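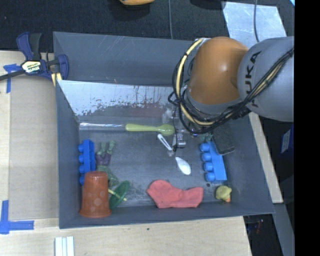

Clostalel Bin Grasping Kit

Sold by Sustel. Listing reviewed by our equipment desk, Friday, July 17, 2026.

What it is

Clostalel is a self-supervised grasping package for industrial arms. You get a software licence, a calibration target, a set of mixed objects and a written protocol for running the trials. You supply the arm, the gripper, a fixed camera, a bin and a bench you don't mind clamping things to. The method behind it comes from a report by Kristýna Trnka and Přemysl Bartoš. The arm tries a grasp, checks whether it's holding something, drops whatever it has back in the bin and tries again. The checks become the labels. There is no hand marking of images.

We stock it because labs keep asking for it. We also think some of what has been said about it is ahead of the evidence, and we'd sooner you read our doubts before ordering than after.

What the report claims

The headline figure is 1,731 grasp attempts on the bench before the policy was frozen and tested. That is a small number for learning from camera images, and it's the main reason people are interested. The authors put it down to starting from a network already trained on other footage, and to a loss that treats a near miss differently from a clean miss.

Maybe so. The starting network did a lot of work before any of those attempts took place, and the report gives it half a page. If you want to know how much the new loss adds, you need the same starting network trained with the ordinary loss on the same attempts. The comparison is there, but it was run with 2 random seeds, and the gap between the seeds is nearly as wide as the gap between the methods. Anežka Skála raised this with the authors and was told more seeds would follow in December. We'll update this page if they do.

What counts as a grasp

Read this part closely. A success in the report means the gripper failed to close all the way after the lift. It doesn't mean the arm picked the object you asked for. Clostalel has no notion of "the duck" or "the spoon"; it goes for whatever it rates as easiest. With a bin of toys and kitchen odds and ends that can look very clever, until you notice how often the easy thing is a toy block.

Thin and flat things are the real trouble. Gripper width is a poor signal when the object is barely thicker than the closed fingers, so a spoon held by the handle can be logged as a miss. Enough of those and the policy is taught to leave spoons alone. The protocol suggests an image check as a backup (compare the bin before and after), which helps, but then shifting the clutter without lifting anything can be read as a success. Arif Oei tested both checks on our bench and prefers to run them together and throw out any attempt where they disagree. You lose data that way. We think it's the right trade.

The object set

Mixed plastic toys, cups, spoons, sponges and small soft items. Contents vary between batches, so don't expect two kits to match. Soft things deform and keep their last shape, and the order in which you add them to the bin matters more than the protocol admits. If you're comparing against published numbers, write down what you used and include a photo.

The report tests on "unseen objects". Several of those are the training objects in another colour. We wouldn't call that unseen.

Setting it up

Clamp the bin. The protocol mentions this once, in a footnote, and it should be on page one. A bin that creeps a few millimetres over a long run will spoil the calibration, and the success rate sags so gradually that you'll blame the learning rate. Tape on the bench marking where the bin belongs is cheap and lets you spot movement at a glance.

Check your cable slack with the wrist at both ends of its travel. Loops that hang over the bin also hide part of it from a fixed camera, and the policy learns to avoid whatever it can't see. Moving the camera after training means training again. The vendor's page says "light recalibration". That wasn't our experience.

Sloped bin walls are fine, shiny ones less so. Glare gave us false grasps along the back edge until we changed the lamp.

Running time

Allow about 40 hours of arm time for a full training run, with stops. The brochure says unattended. We wouldn't leave it.

Compared with Destau and Tichý

Destau uses scripted grasps on a depth image and needs no training. On rigid objects in a loose heap it was as good as Clostalel in our hands, and you can tell why it failed. Clostalel did better on cloth and on clear plastic, where the depth image is mostly holes. Tichý is an older package and we only keep it for existing customers.

Who should buy it

Research groups who want a starting point they can take apart. The training code is readable and the logs are complete, which is more than we can say for most of the shelf. If you need a named part out of a bin every time, get something else.

Licence is per arm, 2 seats included. Spare object sets are sold separately. For a loan unit or our raw bench logs, write to Zdenka Bošković at the equipment desk.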